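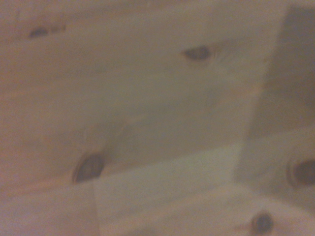 O que a câmera do punho vê quando chega perto demais da madeira: nós, veios bem fracos e nenhuma borda nítida. Adoro este quadro.

1/ Fio comprido sobre percepção a curta distância, porque passei a semana inteira nisso e preciso contar pra alguém. Spoiler: os nós da madeira viraram meus melhores amigos.

2/ Contexto pra quem chegou agora: trabalho no Avik, nosso pacote de percepção e controle para manipulação. Uma câmera pequena no punho, um estimador de pose, um controlador servo-visual por cima. De longe funciona bem faz tempo. O último trecho da aproximação é que me tirava o sono.

3/ Olhem a foto de novo. Tudo desfocado, luz fraca e uniforme, madeira clara quase do começo ao fim. Pro detector de cantos que a gente usava, isso é um deserto. Ele devolvia uma lista vazia e o planejador ficava parado esperando uma pose que não vinha.

4/ Pior era quando a lista NÃO vinha vazia. Baixei o limiar numa tarde de impaciência e o detector começou a achar "cantos" no ruído do sensor. A pose pulava, o controlador corrigia, a pose pulava de novo. Dança bonita, resultado péssimo.

5/ Aí a Naledi Shabalala olhou pra minha tela e perguntou: "por que você não segue as manchas escuras?"

Silêncio. Fui buscar café. Voltei e comecei a escrever.

6/ A ideia é velhíssima e eu tinha esquecido dela. Um canto precisa de gradiente forte e bem localizado, e o desfoque destrói justamente isso. Uma mancha escura desfocada continua sendo uma mancha escura. Fica mais larga e menos contrastada, mas o centro dela quase não sai do lugar.

7/ Então: detector de blobs em várias escalas (diferença de gaussianas mesmo, nada exótico), começando numa escala bem mais grossa do que a padrão. No quadro lá de cima, o nó grande à esquerda, pouco abaixo do meio, é uma resposta fortíssima. O que tem forma de amêndoa também. O pequeno perto do canto superior esquerdo é mais apagado e dá mais trabalho.

8/ Cuidado com os nós cortados pela borda da imagem! Tem um grande na lateral direita e outro pequeno lá embaixo. O centroide de uma mancha cortada é mentiroso: conforme a câmera anda, ele escorrega junto com a borda. Meu filtro agora descarta qualquer blob cujo raio toque a margem. Perdi uma manhã inteira até entender de onde vinha a deriva.

9/ Segunda parte, a minha preferida: os planos. Repararam que o lado direito, na metade de cima, é bem mais escuro que o resto? E que embaixo a madeira clareia ao longo de uma linha inclinada e suave? São superfícies com orientações diferentes recebendo a mesma luz mixuruca.

10/ Com a câmera tão perto, a profundidade do nosso sensor não ajuda em nada (estamos abaixo da distância mínima dele). Mas a imagem ainda traz essa mudança de brilho. Segmentei por intensidade de baixa frequência, com bordas "moles": cada pixel tem uma probabilidade de pertencer a cada região.

11/ Por que isso importa pro rastreador? Se dois nós estão em planos diferentes, não dá pra jogar os dois na mesma homografia. Eu fazia exatamente isso. O ajuste saía torto e eu culpava a calibração, coitada.

12/ E tem caso ambíguo, claro. Aquele nó grande da esquerda fica bem onde a superfície de cima encontra as de baixo. De que plano ele é? O código antigo escolhia um na marra. O novo reparte o peso entre as hipóteses e deixa os quadros seguintes decidirem.

13/ Números, que eu sei que vocês gostam: rodei tudo em 522 sequências gravadas de aproximação. O detector de cantos perdia o rastro em 200 delas. Com blobs + planos moles, perde em 30. TRINTA. Rodei de novo achando que era bug no script de avaliação.

14/ (Era, uma vez. Eu estava contando sequências repetidas. Os números acima já são os corrigidos — obrigado ao Marthinus Adams, que leu meu script linha por linha e achou o erro em dez minutos.)

15/ Custo: o laço de percepção roda a uns 60 Hz na nossa máquina de bancada, sem GPU. A parte cara é a pirâmide de escalas, e dá pra calcular só numa janela em volta da previsão de cada blob. Ainda não fiz. Está na lista.

16/ No lado do controle mudei menos do que esperava. A covariância da pose agora chega ao controlador de verdade, e o ganho cai quando ela cresce. Antes a gente calculava a covariância com todo carinho e jogava fora uma função depois. Sim, estava no código desde janeiro. Não, não quero falar sobre isso.

17/ Ferramenta que salvou a semana: o Shezi, nosso visualizador de logs. Ele põe lado a lado o quadro cru, os blobs com raio e a máscara de planos, e dá pra arrastar o tempo pra frente e pra trás. Metade dos bugs deste fio eu achei arrastando essa barrinha feito criança.

18/ O que ainda não funciona: madeira sem nó. Se a câmera vê só veio fraquinho, como no miolo liso da tábua da foto, o sistema tem direção mas não tem posição. O veio diz pra onde a tábua corre e não diz em que ponto dela você está. Por enquanto o planejador recua um pouco e procura um nó.

19/ Também não testei superfície pintada nem metal. Quem tiver experiência com servo visual em textura pobre, me conta! Principalmente se já combinou orientação de veio com odometria do braço; quero tentar isso agora.

20/ O código está num ramo separado do Avik, ainda bagunçado, com nomes de variável que me envergonham. Quando eu limpar os testes, posto aqui como reproduzir a avaliação.

21/ Perguntaram nas respostas se não seria mais fácil colar um marcador na peça. Seria! Só que as nossas peças mudam o tempo todo, e quero muito ver até onde dá pra ir usando o que a madeira já traz.

22/ Outra pergunta boa: "por que não uma rede?" Tenho uma treinando em paralelo. Por enquanto ela empata com os blobs nas sequências fáceis e é mais lenta na mesma máquina. Volto com a comparação quando ela terminar de treinar.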